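Sunil Roy
August 27, 2018

1/ The Gokton county board has posted the draft of its revised animal control ordinance. I read all 22 pages. Notes on the tethering and shelter hold sections follow. Dangerous dog rules are unchanged, so I skip them.

2/ Current law: a dog may be tethered outdoors with no time limit, provided it can reach water. There is no minimum tether length and no temperature rule. An officer can act only if the dog is already in visible distress.

3/ Draft section 4 caps tethering at 9 hours in any 24. The tether must attach to a harness or a flat collar. Choke and prong collars are excluded by name.

4/ Section 4(c) is the weak part. The cap is cumulative, so an officer has to document the full period. One visit proves nothing. Tolby used the same wording and dropped it in June in favor of a night ban, which can be checked with a single visit.
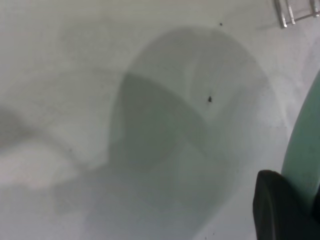
5/ Stray hold. The draft moves from three days to five for animals with no chip or tag, and to nine for animals with either one. The clock starts at intake. The old text started it at "notice," which the shelter and the county read differently.

6/ Weekends count toward the hold in the draft. Holidays do not. I would exclude any day the shelter is closed to the public. An owner can't reclaim a dog through a locked door.

7/ Fees. First reclaim drops to $100 and includes a microchip. Second reclaim within a year is $285. Boarding is charged on top and the daily rate is left to a separate schedule, which has not been posted.

8/ Cats get one paragraph. Ear-tipped cats brought in healthy may be returned to where they were trapped with no hold. Drorus has worked this way for years under a policy memo. Putting it in the ordinance means a new shelter director can't reverse it alone.

9/ Not covered: transfers to rescues during the hold. The Navaratnam shelter allows foster placement from day one with the owner's claim preserved. That frees kennels and costs the owner nothing. I have sent the board suggested text.

10/ Written comments go to the county clerk and need your name and a street address. Cite the section number. Comments on section 4(c) should propose replacement wording.

11/ Correction to 5/: the nine-day hold also applies to animals with a readable tattoo. It's in the definitions, under "identification."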